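Logiciel de planning Cevlow : notre avis après deux saisons d'embauche

Quand l'usine de conditionnement de Tirkeck a rouvert sa deuxième ligne, il a fallu remettre à plat la gestion des équipes. Le site emploie 316 personnes, dont une bonne part de saisonniers, et les rappels se faisaient encore par téléphone à partir d'un tableur. La direction a choisi Cevlow, un logiciel de planning et de rappel du personnel vendu par abonnement. Je m'occupe des horaires sur le site et je l'utilise tous les jours.

L'installation

Le fournisseur annonce une mise en route en 5 jours ouvrés. Chez nous, il en a fallu 15. Le retard vient surtout de l'import des anciens dossiers : le logiciel refuse les fiches sans date de fin de contrat, et nous en avions beaucoup. Julián Manzano, du service paie, a complété les fiches à la main. L'assistance répond par écrit, en général dans la demi-journée, et les réponses sont correctes. Il n'y a pas de numéro de téléphone dans la formule de base.

La formation tient en deux séances. La première porte sur la saisie des postes, la seconde sur les rappels. Les chefs d'équipe ont suivi les deux et se débrouillent seuls depuis. Le manuel n'existe qu'en anglais, alors que l'interface est entièrement traduite. 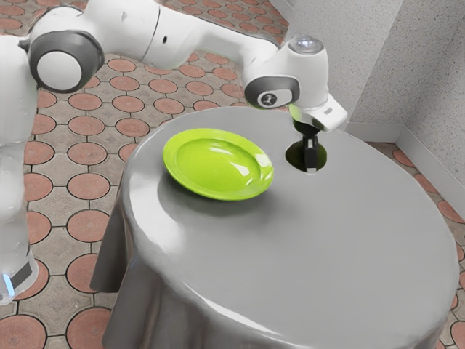
Bras robotisé blanc et table ronde nappée de gris, image de synthèse.

Les rappels de saisonniers

C'est la fonction pour laquelle nous avons acheté le produit. On définit un ordre de priorité (ancienneté, habilitations, dernier poste occupé), on indique le nombre de places et le logiciel envoie les propositions par vague. La personne accepte ou refuse depuis son téléphone. Sans réponse dans le délai fixé, la proposition passe à la suivante sur la liste.

En octobre, nous avons rappelé toute l'équipe du soir de cette façon. Les places ont été pourvues en 2 jours, contre plus d'une semaine auparavant. Amparo Moya, déléguée du personnel, avait demandé que l'ordre de rappel soit consultable par les salariés. Le logiciel le permet, mais l'option est désactivée par défaut et se trouve dans les réglages de confidentialité, où je ne l'aurais pas cherchée.

Un défaut sérieux tout de même : une personne en arrêt maladie reste dans la liste des rappels tant que son absence n'a pas été saisie dans deux écrans différents. Casimiro Ibarra a ainsi reçu trois propositions pendant sa convalescence. Le fournisseur connaît le problème et promet une correction, sans donner de date.

Le planning au quotidien

L'écran principal affiche les lignes en hauteur et les heures en largeur. On déplace un nom d'un poste à l'autre avec la souris. Les conflits apparaissent en rouge : repos insuffisant, habilitation expirée, dépassement d'heures. Le contrôle du repos est fiable, je ne l'ai jamais pris en défaut. Celui des habilitations dépend de ce qu'on a saisi au départ, donc prudence. 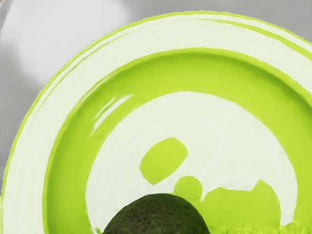
L'impression est le point faible. Beaucoup d'ateliers affichent encore le planning sur papier, et Cevlow découpe la semaine sur plusieurs feuilles sans répéter les noms. Nous exportons vers un tableur avant d'imprimer, ce qui prend un quart d'heure à chaque publication. Seul-gi Son, qui dirige l'équipe de nuit, a fini par monter un modèle que tout le monde utilise.

L'application mobile fonctionne bien sur les téléphones récents. Sur les plus anciens, elle met du temps à s'ouvrir et se déconnecte après une mise à jour.

Face à la concurrence

Avant de signer, nous avions essayé Ban pendant un mois. Il est plus agréable à l'œil et imprime mieux, mais ses rappels se font un par un, ce qui l'écartait d'emblée. Le site d'Estthorpe, dans le même groupe, l'a gardé. Oisín Lynch, mon homologue là-bas, en est content : ses effectifs bougent peu et il n'a presque jamais de rappels à lancer.

Le prix

L'abonnement se calcule par salarié actif et par mois. Les saisonniers hors contrat ne sont pas facturés, à condition de les passer en inactif avant le dernier jour du mois. Nous avons oublié une fois et la facture n'a pas été revue. Les exports vers la paie sont compris, l'envoi de SMS est en supplément.

Pour : rappels par vague, contrôle du repos, assistance réactive.
Contre : impression, double saisie des absences, manuel non traduit.

Nous avons renouvelé pour un an. La question sera reposée au prochain budget, selon ce que devient la correction sur les arrêts maladie.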